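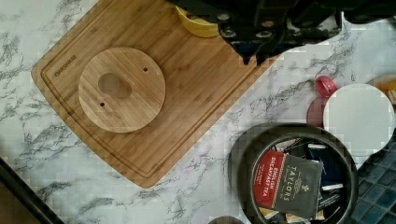
The tea corner at Prunisau is open again after the summer break, and I popped in on Friday to see what had changed. Quite a lot, as it goes! Hamdia Gashaw has had the whole kitchen worktop cleared and put back in a new order, and the kettle was being filled again before I'd got my coat off.

Money first (people always ask me). The August appeal brought in £3,687, and £3,302 of that has gone on the counter, the plumbing and a decent fridge. What's left goes towards tea and milk. 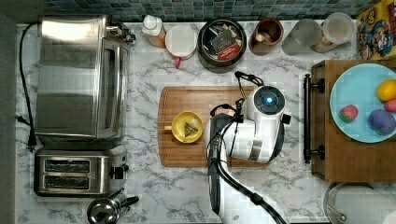

Hamdia would like everyone to keep to the new layout, so mugs go on the board and tea stays at the back by the tiles. Nermin Ateş, who does the early shift, told me she used to spend half the morning hunting for teabags in Ellbridge's gloomiest cupboard. I've done it myself, Nermin!

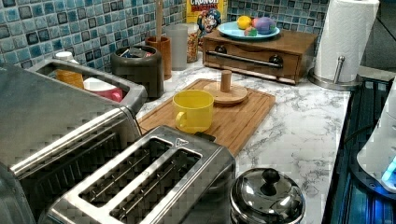 Toast is back as well, which will please the walking group. It's being served from 7 until the bread runs out, and Khang Tiêu has promised proper marmalade. The toaster has two nice long slots, so doorstep slices from the Gidey bakery should go in lengthways, and the toaster oven next to it is there for anyone who fancies cheese on top.

I had a quick go at the rota while I was there and there are still four mornings with no name against them.

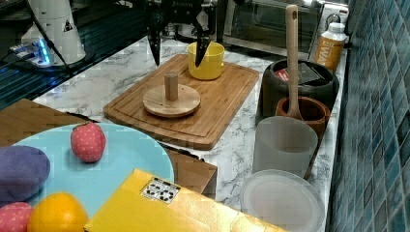 If you can do one, ring Temitope Nwachukwu or leave a note at the front desk. You'll get a free brew and first pick of the biscuits.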